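Deritdale Releases Revised Tredholm Table Top and Play Food Line for Preschool Rooms
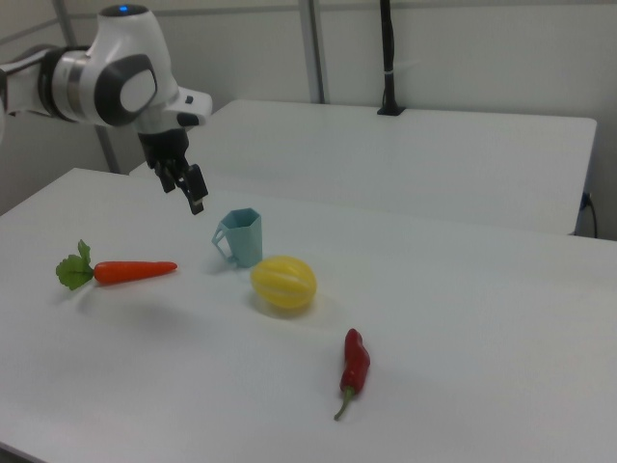
GIMIMTHORPE, Tue 12 August. Deritdale, a supplier of furniture and play materials to preschools and day care centers, today released the revised Tredholm line. The release covers the Tredholm table top in matte white, the Tredholm play food items, and the cups sold with them. Orders are open to existing account holders now and to new accounts once credit approval is complete.

The revision replaces the Tredholm line first sold in April of last year. Item numbers for the play food have changed. Item numbers for the table tops have not, and centers that reorder tops by number will receive the new surface once warehouse stock of the gloss version runs out.

Table top

The top is now supplied in matte white with a fine texture. The earlier version had a gloss finish. Customers reported that overhead lighting reflected off the gloss surface and made small items hard to see from a seated position, mostly in rooms with ceiling fixtures directly above the table. The new finish was selected from four candidates after a review of sample panels under classroom lighting.

"We looked at glare first and cleaning second," said Felicidad Padilla, product manager for tables at Deritdale. "The texture had to be fine enough that a damp cloth clears crayon and paste in a normal wipe-down. Two of the candidates were too coarse for that and were dropped."

Leg frames, adjustment range, and fasteners carry over from the previous model. Tops can be ordered separately and fitted to existing frames. Centers doing this should check the frame for bent inserts first. Replacement inserts are sold in packs and ship with the top at no added freight charge when ordered together.

Tables can be used singly or in pairs. Deritdale recommends that paired tables used for sorting and pretend cooking be set with a gap between them so that staff can get a hand or a brush in between. Where tables are pushed together, crumbs and small pieces collect along the joint.

Play food

Vegetable items in the line have been resized. The carrot has an orange root that tapers to a rounded point and a top of ruffled green plastic leaves. The point has been given a larger radius than on the earlier carrot, and the leaves are now molded as one cluster that is locked into the root during assembly. On the earlier carrot the leaves were a push fit, and loose leaves accounted for most of the returns on that item.

The revised carrot was put through a pull test and a bend test at the company's Gimimthorpe facility. Samples were also washed repeatedly in warm soapy water and examined for color loss at the base of the leaves, where residue tends to build up. Dishwasher cleaning is not recommended for leafed items. Items without leaves may go in the top rack on a low heat cycle.

Jonalyn Mercado, who manages the play materials group, said the change in size followed requests from teachers. "The old carrot was too long for the bins most centers use. It had to be stored at an angle and the leaves got crushed under the lid. The new one lies flat."

Cups

Cups in the line are available in light blue and three other colors. Light blue is the default color for mixed orders unless the customer states otherwise on the order form. Cup color may vary slightly between production lots, and centers that need a close match should order the full quantity at one time.

The cups are play items. They are not rated for drinking use and should be stored apart from the center's regular cups.

Field review

Before release, sample sets were placed in 18 preschool rooms for one term. Staff filled out a weekly sheet covering cleaning time, damage, missing items, and table layout. A total of 2,142 item checks were recorded. The review was coordinated by Müzeyyen Yalçınkaya of Jafarzadeh, a consulting firm that works on early childhood room planning.

The sheets were used to revise the care instructions packed with each set. The main change concerns drying. Leafed items should be shaken out and left on a towel with the leaves facing down. The previous instructions called for the leaves to face up, which left water sitting at the base of the cluster. A second change adds a note on storage: heavier items go at the bottom of the bin and leafed items go in last.

Review staff also asked for a printed layout guide. A one-page guide now ships with each set. It shows arrangements for color sorting, pretend meal preparation, and naming activities, all with the items spaced apart on a clear table top. Laminated copies are available on request.

"Spacing makes a difference with the youngest groups," said Yalçınkaya. "When everything is in a pile, children pull from the pile. When the pieces are laid out separately, they pick one and talk about it."

Ordering and availability

Table tops, play food, and cups are sold separately and as a room set. Room sets ship on one pallet. Lead time for room sets is around 4 weeks from receipt of order. Separate play food and cup orders ship from stock.

Centers holding unopened cases of the earlier play food may exchange them for the revised items through their account representative. Opened cases cannot be exchanged, but replacement leaf clusters for the earlier carrot will be supplied free of charge while stock lasts. The replacement cluster is fitted by hand and does not have the locked assembly of the new item.

Ottmar Reinholz, operations director, said the gloss table top will remain available as a special order through the end of the current catalog. Special orders are made per request, cannot be returned, and carry a longer lead time.

About Deritdale

Deritdale supplies tables, storage, and play materials to preschools, day care centers, and after-school programs. The company's product offices and test facility are in Gimimthorpe.

Press contact

Olga Valcárcel
Communications, Deritdale
Sample requests and care sheets are handled through the same office.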